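I had been told that Dagmar Hrnčiar would feed me, and she did. Before I'd found a place for my bag there was a slice of poppy seed cake in front of me, and then a second one next to it in case I didn't like the first.

Dagmar frames pictures for a living. Her shop, Kadlec, is named after the street she grew up on (she says her own name scares off anybody who has to write it on a check), and she has been at it long enough that people bring her things their parents had framed there.

"They come in and say, can you fix this, and I look at the back and it's my own tape," she told me. "Terrible tape! I was young, I bought the cheap stuff, I'm still paying for it."

I asked what people get wrong when they hang things at home, which I'll admit was a selfish question, because my hallway is a mess.

"Height," she said. "Too high, always too high. They hang it for a giant. Sit down in your chair and look. Are you looking at the picture or at the wall under it?"

Then she got going on single nails. She hates them. One nail and a long wire, and every slammed door nudges the thing a little further over until the whole family has stopped seeing it. She wants two hooks, set apart, and little felt dots on the bottom corners.

"My cousin Boris had a landscape that leaned so long he thought the hill was steep," she said, and laughed so hard she had to put down her coffee.

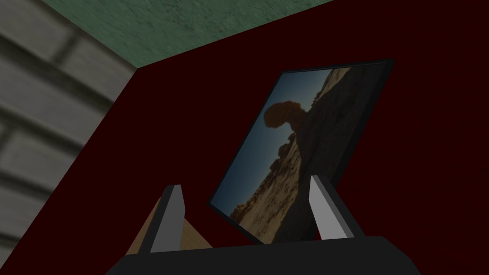
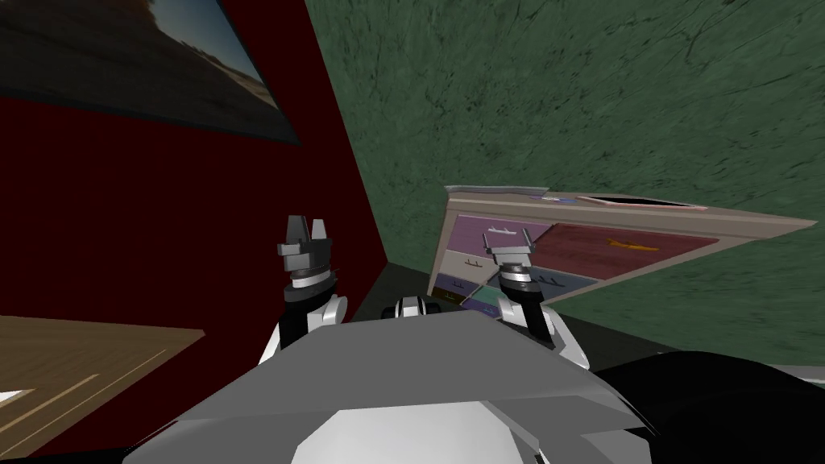
Top: a framed picture on a steep tilt. Bottom: dark red wall meets green marbled wall, with a tilted cabinet in the corner.

We talked about wall color for a while, and I expected her to tell me to paint everything white. Oh no. Dagmar thinks white walls are for people who can't make up their minds. Her own back room is mustard yellow, and she did it over one long weekend in March with her friend Zuzana Zelenák, who complained the entire time and then went home and painted her kitchen the same shade.

"A strong wall is good for a picture," she said. "You just need a wide mat so the picture can breathe. Give it 3 inches. People ask for one inch to save money, and then it looks like a passport photo."

Money does come up a lot in this business. A full job with good glass runs about 500 dollars at Kadlec, and she knows that's a lot for a poster somebody's kid picked out. For those customers she keeps a stack of old frames by the door, 10 dollars each, and she'll cut a mat while you wait if she likes you. I think she likes most people.

I wanted to know whether she ever turns anything down.

"Jigsaw puzzles," she said right away. "A man brought me one, 1,024 pieces, and no glue on it. He carried it in on a cookie sheet! I told him, glue it first, then we talk."

Did he come back?

"He came back with another one. Also no glue."

She's handing more of the cutting to her apprentice, Rozália Matoušek, these days, mostly on account of her wrists. The corners she still does herself. She showed me one, a plain oak join, and made me run my thumbnail across it to feel for the seam. I couldn't find it, and she was very pleased about that.

I left with one of the 10 dollar frames, a packet of felt dots and the rest of the cake wrapped in foil.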